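Student project report: Usholm, the second album by Brelness
Khanyisile Steyn and Tumelo Tshabalala

14 shares | 3 comments

We chose Usholm for our album study and played it through 11 times.

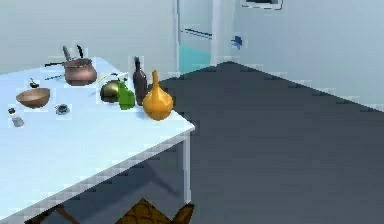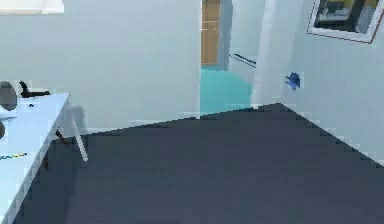 The record runs 52 minutes. The guitars are quieter than on the debut, and the drums sit a long way back — our favourite change. Nel, the closing track, has the best vocal. We surveyed 25 classmates and most preferred the first album.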